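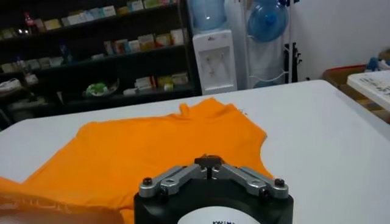

Ticket: uploads to Plirkari stall at 48 per cent
Site: Pickering office
Status: open

Large files stop part way, always on the Groltarach router. Wired and wireless both affected. Timeout is set to 900 seconds.
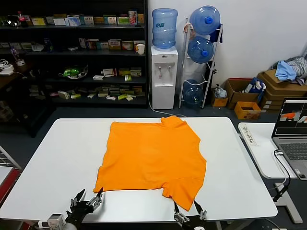
Buller support replied that the router drops idle sessions after 10 minutes and asked for the log.

Log sent. Test folder holds 22 files — all stall except the smallest.

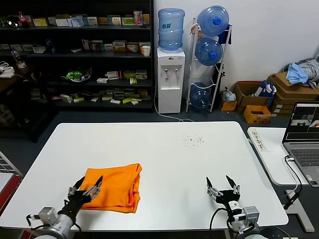 Orange cloth, folded, on white table

Idle limit raised, router restarted at 14:00. 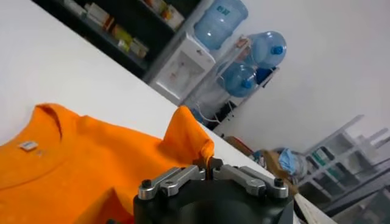
Next steps

Repeat the upload overnight and attach the new log.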